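Ticket 1056: paper going wavy and tatty at the edges in the print room
Status: open, waiting on supplier
Product: Grunau paper cabinet, Plendton office
12 comments
Share 3

Opening this one again as I closed it far too early in May and the problem came straight back. Sorry to whoever gets the emails!

Quick background if you're new to it. We keep our plain white paper in the Grunau cabinet next to the big printer, and for a good while now the sheets have been coming out of it with a bit of a wave in them. The printer hates that. It picks up two at once, or it grabs one crooked and chews the leading edge, and then I'm on my knees with the side panel open pulling out little concertinas. I'd blamed the printer (it's old, it's grumpy, it was the obvious suspect) and Brimov came and put new rollers in, and it was lovely for 4 days. Then jam, jam, jam.

So this time I've gone at the paper instead and written down what I did, in order, mostly so I don't do it all twice.

Step 1. Fresh ream, straight from the wrapper

Opened a new ream of the Stergiou paper, fanned it, squared it up and put it directly in tray 2. Ran 32 sheets through, single-sided. No jams at all. Ran another 32 double-sided and got one slightly skewed page, which I can live with. I was very pleased with myself at this point and made a coffee.

Step 2. Same paper, but out of the cabinet

Took an opened ream that had been sitting on the bottom shelf and did exactly the same thing. It jammed before I'd even got back to my chair. Cleared it, tried again, jammed again. The tray was set to the right size both times, and yes, I did check the guides, as that's always the first thing I get asked.

Step 3. Lay the suspect sheets out flat and have a proper look

In the cabinet you only ever see the front edge, and everything looks fine from there. I wanted it out on something flat, where a curl would show itself. I kept it as one pile and didn't tap it square, because tidying it up would rather hide what I was after. The lower edges are stepped and a bit frayed, there's a faint crease running diagonally across the top sheet, and one corner is bent and lifts up slightly. Feed that lot into a printer and I don't think you can blame the rollers.

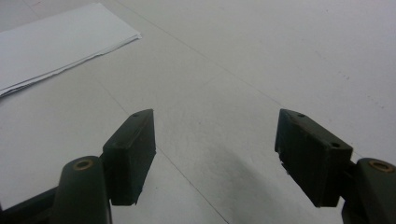

Step 4. Check the cabinet itself

Emptied the bottom shelf completely and ran my hand along the back. The wall behind it is an outside wall and the back panel felt properly cold, so my guess (only a guess!) is damp getting into any ream that's been opened. The shelf also has a lip at the front that you have to lift the paper over, and if you're in a hurry you drag it. I caught myself doing it while I was testing. I think the lip explains the ragged edges and the cold wall explains the wave, but I'd like somebody who knows the cabinet to tell me if I'm talking rubbish.

Step 5. What I've changed for now

Opened reams now live on the top shelf, in their wrapper, with the end folded over and taped down. Unopened ones can stay at the bottom. I've pulled the cabinet forward so there's a gap behind it, and it does look a bit silly sticking out into the walkway, so mind your hips. Anything creased or bent goes in the scrap box for shopping lists and phone messages. Please don't rescue it from there and put it back in the tray, however good it looks.

Still to sort out

I've asked Grunau whether the front lip comes off or whether there's a flat shelf we can swap in. They've acknowledged it and given me a case number but no answer yet. I also want to try one of those little moisture absorber tubs in the bottom, if there's one left in the stationery order.

Update, 4.32pm: ran the taped-up ream from the top shelf, no jams so far. Not closing it this time until it's had a good long run, I've learnt my lesson there. If you get a jam before then, please add a comment saying which tray and which shelf the paper came off, and leave the chewed sheet on top of the printer for me.

2 people are following this ticket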